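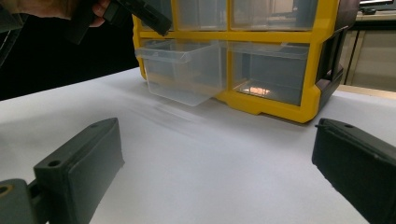
*A white tabletop, with a yellow-framed drawer organizer at the back.*

## The Drawer We Don't Discuss

Every house in Plotutville has one. Ours is left of the stove, and it opens four inches before something inside it objects. My money is on the potato masher.

Imke Schwerdtfeger has been emptying other people's junk drawers for a living since April, at 200 dollars a drawer. I thought that was steep until I watched her do mine. She found three tape measures, a key to a car we sold, and a menu from Ehlers, the diner on Staton Street, that still offered liver.

"You'll want to keep the string," she said. I did want to keep the string. It was too short to tie anything and I defended it like a relative.

Her rule is that you may keep whatever you can name without picking it up. I lost most of the drawer on that rule, including a gray plastic thing I have moved through two apartments and a marriage. The batteries went into a jar to be tested, a job I have since put off with real commitment.

The drawer now opens all the way. My husband has started putting receipts in it.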